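Minutes of the Tanby Repair Club, 26 Jun 2022

Taken by me again, so please forgive the spelling. Anyone who wants something changed should tell me before the July meeting.

Present: Fabrice Marchal in the chair, the usual Strebel Street crowd, two new faces from Cladel (welcome!) and me with the notebook. Apologies from the Lidon people, who had a yard sale.

Last meeting

Minutes agreed with one fix. I had written that the toaster went back to its owner, and it was the sandwich press. The toaster is still on the shelf under the window with its crumb tray missing. If you took the crumb tray home by mistake, please bring it back.

Money

We have $382 in the box. That's after the new screwdriver set and the coffee, and before we pay for the hall in July, so don't get excited. Fabrice would like to buy a proper magnifying lamp for the long bench. I said I'd like that too, my eyes being what they are, but we should wait until the hall is paid. Agreed to wait. The $54 from the bake table goes toward the lamp when the time comes – everybody was happy with that, and thank you to whoever made the lemon bars.

The workstation

This took up most of the evening, and I enjoyed it more than I thought I would. We've been given a desktop workstation and the question was whether to fix it up for the homework room or break it down for parts. We had it open while we talked, and people kept wandering over to look inside, so my notes jump around a bit.

Fabrice is for keeping it. He thinks it has years left in it for writing papers and looking things up, and he reminded us that the homework room has been asking since winter. One of the Cladel visitors worried we'd sink money into it. Fair point, and we went back and forth for a good while. In the end we agreed to keep it whole for now and spend no more than the price of used memory on it. If it still won't start after that, we talk again.
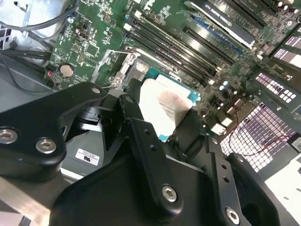
Bench notes: desktop workstation

The memory slots are empty, so that's the first thing on the shopping list. Fabrice will read the model number off the case and find out which kind it takes before anybody buys a thing (we all remember last time). There's a graphics card in one of the slots at the far end of the board, and we're leaving it alone until we know whether the machine starts.

The processor is in its socket with a white sheet over it. I asked if the sheet was supposed to be there and got three different answers, so I'm putting down the only one we voted on: look it up first, and don't power anything on while it's there. There's some faint gray printing on it that I couldn't make out with my glasses on or off. Fabrice says a heatsink has to go on with fresh paste, and he has a tube at home that he'll bring.

Please don't poke at the socket. The pins on these things bend if you breathe on them, or so I'm told, and the metal piece with the lever should be handled by someone who has done it before. Small screws go in the egg carton. I know, I say it every month, but I found 2 of them in my shoe when I got home last time.

Tidying the long bench

We spent the last bit of the evening on the bench itself. The cable bin has gotten out of hand and one of the new folks offered to sort it – I nearly hugged her. Anything with a cracked plug goes in the recycling crate. Power cords we keep, but only the good ones, coiled and tied. The parts drawers need new labels, and I'll do those at home with my good marker.

Other things

The side door sticks. Lift and push.

We talked about opening earlier so people with kids can come, and we'll try 5 o'clock in July and see who turns up. Somebody asked for a sewing machine night. Lots of nodding, no decision.

Who's doing what

Fabrice: model number, memory prices, paste
Me: drawer labels, these minutes, milk
Cladel folks: cable bin
Everyone: look for that crumb tray

We finished late and stacked the chairs.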